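I'd been promising myself a trip to the Ciltcombe open day for a couple of years, mostly because I like old computers and can't be trusted near a screwdriver. So in December I finally drove over, parked by the Skellard building, and followed a lot of people in wool hats up the stairs to the repair floor.

They get through a lot of machines up there. Gilmar Quintana, who showed our group around, told us 1,016 desktops came in over the past year and 543 went back out to schools and families. The rest get stripped for parts, and that was the bit I'd come for!
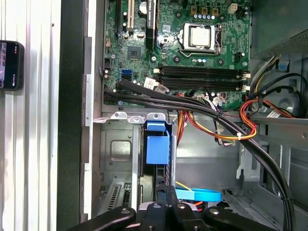
Desktop Reuse Team, Ciltcombe Workshop – Second Floor

I'd forgotten how much there is to look at once the side is off a tower. The processor sits up near the top of the green board with its square metal lid held down by a lever, and the four memory slots underneath had nothing in them, just the little white latches at the ends. Memory goes first, Gilmar said, and gets sorted into trays by size (I was allowed to sort one tray, very slowly).

What I really liked was the wiring. Orange, red, yellow and black, all bunched up with a small white cable tie, with a fat bundle of black cables swooping past it. My own computer at home looks like somebody dropped a plate of noodles in it, so I took notes.

We had 32 people split between two tours, and ours was the noisy one. A man behind me had brought his daughter, who wanted to know the name of every single part and remembered them better than I did. By the time we got to the expansion slots she was correcting me.
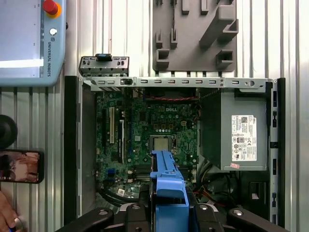 After that we talked about Dell machines for a good while, as the workshop sees plenty of them. Gilmar likes any case he can get into without hunting for the right tool, and he has strong feelings about power supplies. Leave those closed, he told us, and then he told us again on the way out of the room – I think he'd seen me looking.

Coffee was at 11 in the Oltell room, with very good ginger cake from the Ó Gríofa bakery across the road. I had two slices and bought a third for the drive. There was also a table of rescued keyboards for sale, and yes, I came home with one. It's beige and enormous and I love it.

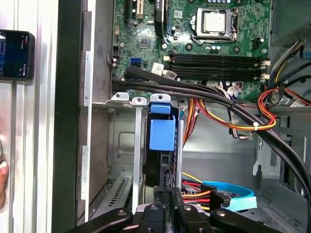
Can you bring in your own old desktop on the day?

They'll take it at the front desk until 3 p.m., as long as you've saved anything you want to keep and left the power cord in the box with it.

I'm going back in the spring with the tower that's been under my stairs forever. Wear comfortable shoes if you go, and get to the cake early.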